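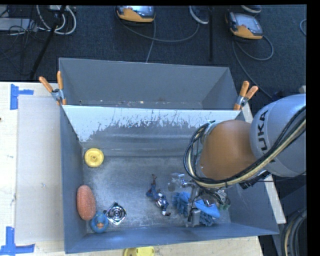
Villads Østergaard wrote:
Clamping the divider is such a good idea! I glued mine in and regretted it by May, when I wanted the front half bigger for bath toys. Do spring clamps hold if kids dig around in there?

kaijage_kid wrote:
So far yes! One at each end. I love that I can slide the whole thing back when the pile grows. And the duck lives in the front with everything else, no sorting, that's my rule.

Sharon Shemweta wrote:
Gonna disagree on the no sorting. Little figures get lost under sponges in 2 minutes at my house. I run three small tubs from Standia and cleanup takes one song.

kaijage_kid wrote:
Three tubs would be three tubs on my floor, lol. But I do like the song idea!!

Villads Østergaard wrote:
Team one big bin. Metal is loud though. I put a Pleno mat in the bottom of ours and it's so much nicer at 6 am.

Sharon Shemweta wrote:
OK the mat I'm stealing. Still not giving up my tubs.

kaijage_kid wrote:
Measuring for a mat tonight, will report back!

Filed under: Toy Storage, Small Spaces
11 replies | 115 likes | 2 shares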